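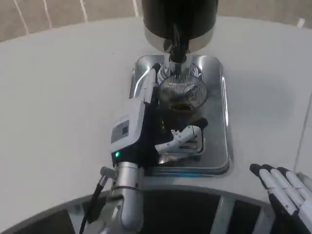 Glass under the spout, Drongate tasting counter

From: Olga Rivas
To: Birnville Wine Walk list
Date: Jul 30, 2022
Subject: Re: Passports, again

Macarena Soler wrote:
> Can somebody tell me whether the Gadport wineries are in or out
> this year? I have 52 people signed up for the bus and half of them
> only want to go for the cheese. Also, is it 3 stamps or 4 for the
> free glass? The flyer says both.

Macarena,

Gadport is in. They were out in June, when Dumisani asked them to share a parking lot with the goat people, and then they came back in when they saw the goat people's sales. I've stopped asking for reasons.

It's three stamps. The four on the flyer is a leftover from last year, when we still had Ağca pouring. We printed 2000 of them, so please just cross it out with a pen and look confident.

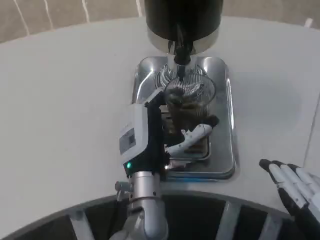

Tickets stay at $80 for the pair and that covers the tastings, the soup at Drongate and one glass each to take home. It does not cover the second soup. Gudrun Nolte will be on the soup this year and she remembers faces.

As for your bus – the hill road is too tight for anything over about 30 feet, so drop everybody at the lower gate and let them walk up. Coming down is easier, or at least people complain less.

Araceli still needs two pourers for the Sunday afternoon shift. You get lunch and an apron. The apron has to go back.

Olga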